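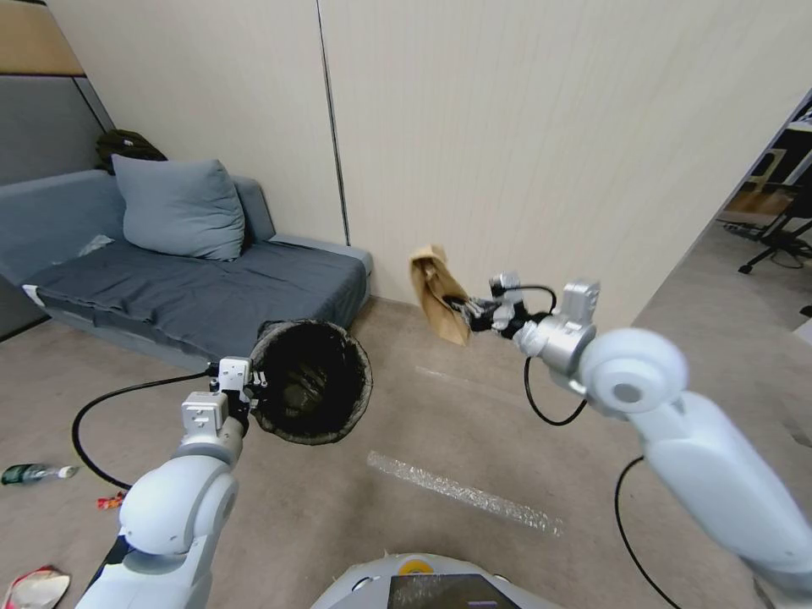
Deirdre Flanagan asks whether it wouldn't be quicker to pick the rubbish up ourselves. It would. Please hold that thought until week 8.

Notes 3: Teaching by remote control

The task is tidying a floor. One arm holds the bin by its rim, the other brings the paper bag. Your operator's hands do the same at the far end, and the log keeps whatever they did, dithering included.

Last August's group handed in 179 runs. Danang Osman marked them and sent back every one in which the operator stopped to think. A robot copies hesitation beautifully.

Before you record:
- Agree which arm has the bin. Stick to it.
- Tilt the bin towards the bag before you let go.
- Leave the bubble wrap until last. It is harder than it looks, and so is the bottle.
- Bad run? Say so and delete it. Do not rename it "final".

Logs go in the Rondonuwu folder by the end of March 2023.

We use cookies to improve your visit. Accept / Manage

Related notes
Notes 2: Guiding an arm by hand
Notes 4: What the copy gets wrong
Reading list (Ostrowski)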